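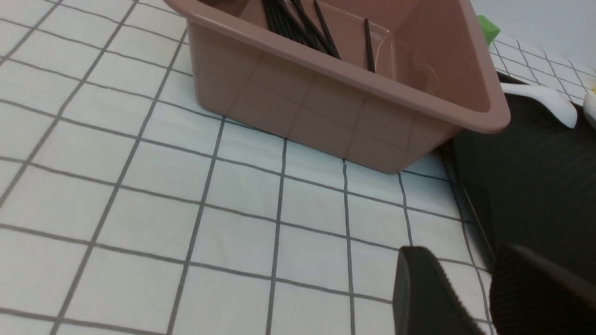
CLINICAL LABORATORY GUIDES

Home | Guides | Haematology | Transfusion | Forms | Contact

Pristeo Coagulation Analyser – Operator's Manual
Section 3: Preparing the analyser and running prothrombin time samples

This section is intended for laboratory staff at the Oltville and Lamotov sites who have completed the operator induction. It covers daily start-up, the handling of citrated blood samples and the release of routine prothrombin time (PT) results. Activated partial thromboplastin time and fibrinogen assays are covered in Section 4.

3.1 Before you begin

The coagulation bench is shared between haematology and the anticoagulant clinic. The operator who signs the bench log at the start of the shift is responsible for the analyser until another operator signs on. Gloves and a buttoned laboratory coat must be worn throughout.

Check that the following are at hand:

- PT reagent and its diluent, both within their expiry dates
- normal and abnormal control plasmas
- the current lot sheet, showing the sensitivity index for the reagent in use
- clean reaction cuvettes and an empty waste drawer

CAUTION: Do not mix reagent from different lots, even where the vials look the same. The sensitivity index is specific to the lot and is used in every INR calculation.

3.2 Daily start-up

1. Switch on the analyser at the rear panel, then at the front key. The self-test starts on its own.
2. Wait for the temperature indicator to turn green. Do not open the cover during warm-up.
3. Reconstitute the reagent with the volume of diluent printed on the vial label. Swirl gently and leave it to stand for the period given in the pack insert. Do not shake.
4. Write the date, time and your initials on the vial.
5. Load the reagent in position 3 and close the carousel.
6. Select Maintenance, then Prime. Repeat the prime if air bubbles remain in the line.
7. Compare the lot number on the screen with the lot sheet. If they differ, stop and follow 3.5.

Note: The Lamotov analyser has the older keypad. Press the Menu key twice to reach Maintenance.

3.3 Quality control

1. Run the normal control, then the abnormal control.
2. Accept the run if both results fall within the limits on the lot sheet.
3. If one control is outside its limits, repeat that control once from a fresh vial.
4. If the repeat also fails, mark the analyser as out of service and inform the senior scientist. Patient samples are not to be run.
5. Repeat both controls at every change of reagent vial and after 50 patient samples, whichever comes first.

Control results are kept on the analyser up to a limit of 2,000 records. Older records are overwritten without warning. The monthly export must therefore be completed before the log is cleared – see the export sheet in the bench folder.

3.4 Patient samples

1. Check the name, date of birth and collection time on the tube against the request form.
2. Inspect the fill level. Tubes filled below the mark on the label are to be rejected, as the excess citrate will lengthen the clotting time.
3. Look for clots by tilting the tube slowly. Reject any sample in which a clot is seen.
4. Centrifuge using the programme marked COAG.
5. Inspect the plasma. Record haemolysis, jaundice or lipaemia in the comments field.
6. Load the tube with the barcode facing outward and select PT.
7. Review the result before release. Any INR flagged by the analyser must be repeated on the same tube.

Note: A patient with a high haematocrit may have a falsely long PT because there is less plasma in the tube for the amount of citrate. Request a fresh collection in an adjusted tube. Adjusted tubes are prepared at Oltville only.

CAUTION: Samples drawn from a heparinised line are not suitable unless the line has been flushed and the first volume discarded. If the form does not say how the sample was taken, telephone the ward.

3.5 Change of reagent lot

A new lot may be put into use only after the comparison study has been signed by Corinne Doucet or Thibault Langlois.

1. Remove all vials of the previous lot from the bench refrigerator.
2. Enter the new lot number and sensitivity index under Settings, Reagents.
3. Ask a second operator to check both entries against the lot sheet.
4. Run both controls as in 3.3.
5. File the signed study in the bench folder under code 39.

3.6 Faults

Fault messages are listed in Appendix B. For a repeated temperature or carousel fault, switch off at the front key, leave the rear switch on and call Haddad Service. Do not remove the side panels.

Section reviewed 12/29/23 by Noemi Achterberg. Next review due in June.

Related guides
Section 4: APTT and fibrinogen assays
Reporting critical INR results to the ward
Citrate tube collection – notes for ward staff
Blood film preparation and staining

Contact the haematology bench | © Oltville Laboratory Service | Back to top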